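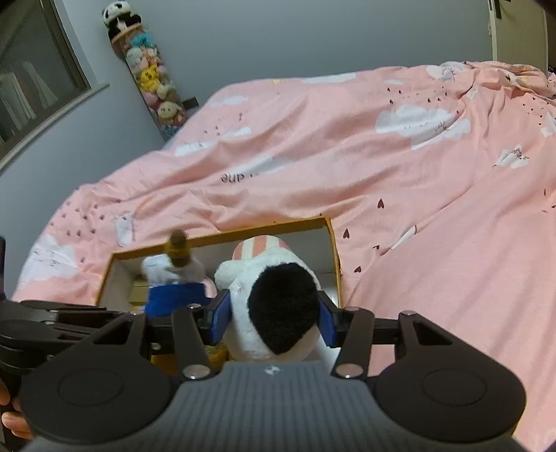 Blue pads on the shaggy black-headed guy, box of plush on the pink duvet.

So I finally made it out to the Stumik open day! I've been reading their newsletter since forever and kept missing the visit slots (they go fast, and you have to write in, no web form). This time Milagros Valcárcel answered my email the same evening and told me to bring comfortable shoes and my own opinions about finger pads. I had plenty of both.

Stumik rents an old furnished house behind the Irport bus depot, and every room is kept as a place to try out hand-held grippers. Kitchen, hallway, a bedroom with a tube of stuffed animals by the wall and a panda on top. You go from room to room with a tool in your hand and pick things up, and somebody follows you with a clipboard. I loved it. I'd expected a lecture and a slide show, and we got maybe ten minutes of talking before Dardo Sepúlveda started handing out hardware.

There were two grippers to compare. The first one is called the Uto, the second the Lau, and they feel nothing alike. The Uto is light and quick and has a short squeeze, so your hand does very little and the jaws snap shut. Great on the kitchen stuff (spoons, a sponge, a pack of napkins). The Lau has a longer travel and you can sort of feel your way into an object before you commit. Svetozár Oravec, who drew most of the linkage on the Lau, told me he went through 6 versions of the trigger spring and still isn't happy with it. I thought the spring was fine. My thumb disagreed by lunchtime.

The bedroom was my favorite by a mile. They had a cardboard tray of soft toys sitting right on the bed, and we all took turns. Plush is mean! A hard box tells you right away if you've got it or not, but fur just keeps giving, and you keep squeezing, and then you lift and the toy slowly rolls out of the jaws. With the Uto I dropped the same toy three times in a row, in front of people. Florencia Mansilla showed me her way of doing it, coming in low and going for the body under the head, where there's more stuffing to push against. It helped a lot. It also helps to go in slowly when the toys are packed in together, or you come up with a neighbor's ear as well.

We got into a long argument in there about pads. Stumik's people like a soft facing for toys and clothes, and a man from the group behind ours (he builds feeders for a bakery line) wanted bare plastic with ridges. They let him try it. He got the toys up all right, but he brought a good bit of fluff with them, and Florencia gave him a look. The other thing with soft facing is that it wears, and Dardo said they swap theirs every 4 weeks, sooner if someone has been at the hallway shoes.

Then it was down to the basement, where Mervin Ross has the camera bench. I'm not a camera person, so take this with some salt. He had the same grab recorded with a wide lens and a narrow one, and he played them side by side. With the wide one you get the jaws plus a big chunk of the room, and the edges bend. The narrow one looks prettier, but the moment you reach into a box you lose track of where you are. I came in thinking narrow and left thinking wide. Mervin says most visitors do the same, although he may say that to everybody.

Their counter by the stairs said 2,727 grabs logged since June, and I'd like to think my drops are in there somewhere. Coffee was good, parking was terrible. Take the bus if you can, it stops right outside the depot and you walk past the fence to the green gate (the front door has no bell, so knock hard).

If you want to go, write to Milagros and say which gripper you'd like to start with. I'd ask for the Lau first, while your hand is fresh, and do the kitchen before the bedroom. Next time I want a go at the folding room, which was closed for painting when we came through. Svetozár promised me a softer spring by then and I'm going to hold him to it!

Posted 11/12/2024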